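About Betstead

Hello, and thank you for stopping by! We help small shops and plants work out what automation will cost them before anyone signs anything. Shiela Tiongson started the company after years on the buying side, where she saw plenty of good machines arrive with no money left over for fixtures, cables or training. Our first client was Van Leeuwen, and they still call us every February when the new budget opens — usually with a longer wish list than the year before.

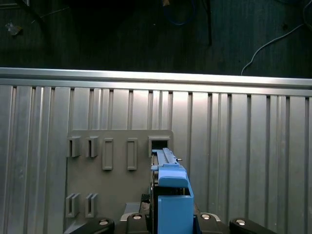

A plan from us covers the arm, of course, but also the tooling, the rails and mounting plates, the spare parts and the hours your own people will spend learning it all. We have written 357 of these plans so far, and the shortest ran to 10 pages, so please don't be shy about a small project. We take no commission from any maker, and we are just as happy to tell you to wait a year and keep your money in the bank.

If you'd like to talk, come and see us at our Duno office or send us a note, and one of us will call you back.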